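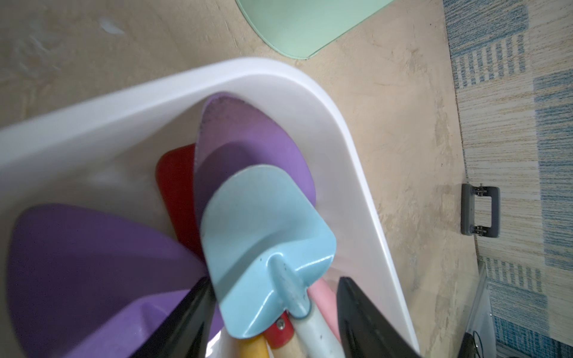
Toy garden tools in a white bin.

Getting grime off plastic garden toys

Most guides tell you to soak everything overnight in vinegar. I doubt it does much, apart from the smell.

1. Brush off dry soil outdoors.
2. Fill a bowl with warm water and a squirt of washing-up liquid. "Special" toy cleaners cost more and I've yet to see why.
3. Leave for 10 minutes.
4. Scrub ridges with an old toothbrush.
5. Rinse and air dry.

Scuffs won't shift - they're scratches, whatever the bottle claims.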